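Good Practice Rules for Tabletop Picking Arms
Student project report, Siltmont robotics workshop
Tadeusz Dudek and Bartosz Pietrzak

1. Why we picked this topic

When we started in April we wanted to build the fastest picking routine in the year group. After a fortnight we had a routine that was quite quick and a pile of results we couldn't compare with each other! One of us moved the objects a bit between runs, the other changed the gripper speed and forgot to write it down, and our two sets of notes used different meanings for the word "success". So we changed the project. What rules should a small team agree on before it runs an arm at all? We had far more fun with this than we expected.

2. Where our rules came from

We read the workshop safety sheet, the course handout on risk assessment and the Skerkmont lab's house rules, which their students kindly let us copy. Most of it is written for real arms behind real fences. We work mainly in simulation, so we went through it line by line and asked whether each rule still made sense when nothing can get hurt. A surprising number did. Speed limits are a good example: a plan that only works at a silly speed is no use to whoever has to run it on hardware later (and we'd like that to be us).

3. The rules we settled on

3.1 Write the pass mark first. A pick counts when the object is lifted clear of the table and held for 2 seconds. We argued over this for a whole afternoon and it was time well spent.

3.2 Save the layout with the result. Every run stores its starting positions and its random seed. Ours began at seed 2463 for no deep reason, but now anyone can start there too.

3.3 Keep failed runs. We did 400 runs in total and all of them are in the results folder, including the embarrassing ones from the first batch.

3.4 Change one setting at a time. Tadeusz broke this rule twice, Bartosz once, and all three batches had to be repeated.

3.5 Use a mixed table. An arm tested only on cubes tells you about cubes. We want curved, flat, tall and handled things within reach of each other, so that approach paths have to be planned around neighbours. The banana is our favourite first target, as its curve makes the choice of grip angle matter.
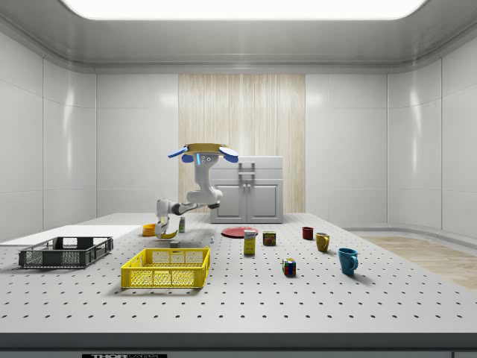

4. Trying the rules on other people

We gave the list to the Piątek group and asked them to repeat one batch without any help from us. It took them roughly 10 minutes to set up, and their only question was about rule 3.1: does the object have to be still while it is held? Good question! We have added "without slipping" to the wording.

They also thought rule 3.4 was too strict for early tinkering. We agree, so it now applies only to runs that go in the report.

5. What we would do next

We'd love to take the same list to the Tesix arm in the main workshop and see which rules need rewriting for hardware. Emergency stops, keeping people out of reach and checking the gripper before each session will all need proper sections of their own. Bartosz has started a draft of the first one.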